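2022年8月26日更新　見学係のキャスリーン(Kathleen Scanlon)が書いています。

Junarの公開見学デーについて、メールや電話でいただく質問がだんだん増えてきたので、このページにまとめました。前の案内より長くなってしまったのですが、気になるところだけ拾い読みしてもらえれば大丈夫です。

## 見学デーって、何が見られるんですか？

ロボットアームの実演です！　広いホールで人型ロボットが踊る、みたいなものを想像して来られる方がたまにいらっしゃるんですが、うちのはずっと地味です。机の上にマットを敷いて、マグカップのような身近なものを置いて、アームがそこへ手を伸ばすところを間近で見てもらいます。私は最初に見たとき「えっ、これだけ？」と思いました。それが、見ているうちに目が離せなくなるんですよね(今では昼休みにものぞきに行っています)。
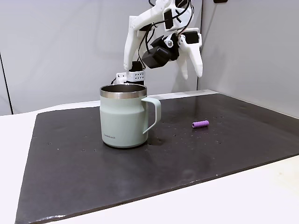

マグカップとロボットハンド。実演の机にて。

実演のあとはソフトウェアの画面を見ながらの説明があって、最後に質問の時間をとっています。全体で約60分です。質問が盛り上がると少し延びるので、帰りの電車やバスは余裕をみておいてください。

## 料金はいくらですか？

大人1,000円、中学生以下は400円です。未就学のお子さんは無料にしています。受付での現金払いか、予約のときのカード払いが選べます。おつりの小銭がいつもぎりぎりなので、現金の方はちょうどの額だととても助かります……！

## 予約は必要ですか？

お願いします。説明会場の席が52席で、立ち見はできないんです。予約フォームは見学デーのページにあります。送信すると確認メールが届くので、当日はその画面を受付で見せてください。印刷はいりません。

確認メールが来ないときは、まず迷惑メールのフォルダを見てみてください。そこにもなければ私に直接ご連絡を。以前、フォームの入力欄で全角の@を使うとエラーも出さずに消えてしまうという不具合があって、何人もの方にご迷惑をかけました。直してもらいましたが、心配なときは遠慮なくどうぞ。

## 会場はどこですか？

ステルノンデン(Sternonden)館の2階です。1階の正面入口を入って左手の階段を上がると、受付が見えます。エレベーターは右手の奥にあります。建物の中の案内板がちょっとわかりにくくて、「ジヴコヴィッチ(Živković)記念室」と書いてある扉が説明会場です。綴りを見て「ここじゃないな」と通り過ぎてしまう方が多いんですが、そこで合っています。

駐車場は数が限られているので、できれば公共交通機関で来てください。自転車は建物の裏にとめられます。

## 実演の机には、どのくらい近づけますか？

床にテープで線を引いてあるので、その手前までです。線から机までは大人が腕を伸ばしても届かないくらいの距離です。動きそのものはゆっくりに設定していますが、止まっているように見えて急に動き出すことがあるので、線の中には手も荷物も入れないでくださいね。リュックの方は、前に抱えるか、受付に預けてもらうと安心です。

後ろの列だと細かいところが見えにくいので、途中で前後を入れ替わってもらいます。小さなお子さんには前に来てもらっています。

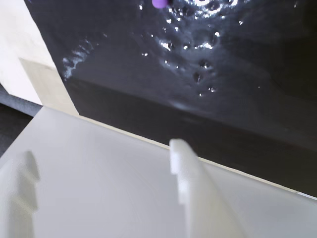 並ぶ順番は早い者勝ちではなく、入れ替えのときに全員が一度は前に来られるようにしています。ですから、開場前からがんばって並ばなくても大丈夫です。

## ロボットを自分で動かせますか？

見学デーでは、ごめんなさい、できません。いちばん多いご要望で、私も毎回心苦しいのですが、操作の体験には事前の講習が必要なんです。体験会は別の日に少人数で開いています。担当はブッカー(Booker Mercado)なので、興味のある方は質問の時間に声をかけてみてください。話しかけられるのが大好きな人です。

## 失敗することもありますか？

あります！　つかみそこねたり、手前で止まって考え込んだり(考えているように見えるだけですが)します。うまくいかなかったときは、エンジニアのミュリアン(Muireann Cullinane)がその場で何が起きたのかを話してくれることになっています。この解説、アンケートではかなり評判がいいんです。成功したときより拍手が大きかった回もあって、本人は複雑な顔をしていました。

機材の調子によっては、実演の時間を短くして、録画を見てもらう場合もあります。その場合も料金は同じですが、次回の見学デーに無料で入れる券をお渡しします。

## 前に見た人から「マグカップの回だった」と聞きました。毎回同じですか？

何を使うかは、そのとき取り組んでいる作業しだいです。マグカップは出番が多いほうですね。家にもあるようなものなので、見ている方が「うちの台所でもやってくれないかな」と話し始めるのが面白いところです。取っ手がついているものって、私たちは何も考えずに持ちますが、機械にとってはどこから手を近づけるかでずいぶん変わるそうです。高さも向きも決めないといけないし、途中で取っ手に当たってしまうこともあります。そういう「近づき方」の話は、ぜひ現場で聞いてみてください。

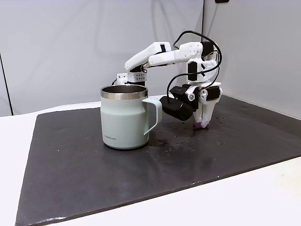

それから、同じ作業を何度も繰り返して見せることもあります。「さっきと同じでは？」と思うかもしれませんが、置く場所をほんの少し変えるだけで、アームの通り道が変わったりします。その違いを見つけるのが、リピーターの方の楽しみになっているようです。

## 写真や動画は撮ってもいいですか？

写真は大丈夫です。フラッシュだけは切ってください。動画は実演のあいだだけOKで、説明会場では画面に開発中の内容が映るのでご遠慮いただいています。三脚と自撮り棒は、線を越えてしまうことがあるので受付でお預かりします。SNSに載せるときは、ほかのお客さんの顔が写っていないかどうかだけ確認をお願いします。

## 子どもでも楽しめますか？

小学生くらいからなら楽しめると思います。説明の部分は少し難しいのですが、アンジェリカ(Angelica Agbayani)が作ってくれた子ども向けの冊子を受付で渡しています。手の絵に自分で指を描き足して「自分ならこういう手を作る」を考えるページがあって、大人の方も欲しがるので多めに刷ってあります。

未就学のお子さんは、飽きてしまったら途中で出ても、また戻ってきても構いません。ベビーカーは会場の外の廊下に置けます。

## ロボットのことを何も知らなくても平気ですか？

平気です。私自身、ここに来るまでは電子レンジの時計合わせもあやしい人間でした。説明では専門用語をなるべく使わないようにしていますし、出てきたときは手を挙げて止めてもらって構いません。逆に詳しい方には物足りないかもしれないので、質問の時間に思い切りマニアックなことを聞いてください。

## 「Nevow」というのは何ですか？

説明のときに画面に出てくるソフトウェアの、チーム内での呼び名です。読み方は「ネヴァウ」の人と「ネボウ」の人がいて、まだ統一されていません。私は寝坊みたいでかわいいので後者です。配布や販売はしていないので、見学デーの画面でだけお目にかかれます。

## 車いすでの見学はできますか？

できます。エレベーターで2階に上がれますし、実演の机のまわりには車いす用の場所をとっています。予約フォームの備考欄にひとこと書いておいてもらえると、当日あわてずにご案内できます。説明の内容を文字で読みたい方には、原稿を印刷したものをお渡しできます。

## キャンセルや人数の変更はどうすればいいですか？

確認メールに返信してください。前日の夕方までなら全額お返しします。当日の朝に熱が出た、というような場合は無理をせず、あとからでいいので連絡をください。次の回に振り替えます。人数が増えるときは、席が残っているかどうかを調べてお返事します。

## 学校や団体で申し込みたいのですが

団体の見学は平日に別枠で受けています。窓口はシアーシャ(Saoirse Hennessy)です。希望の日をいくつかと、学年、だいたいの人数を書いて送ってもらえれば、折り返し連絡します。春と秋は早く埋まるので、お早めにどうぞ。

ほかに知りたいことがあれば、予約フォームの備考欄からでもメールでも、気軽に聞いてください。いただいた質問は、このページに少しずつ足していきます。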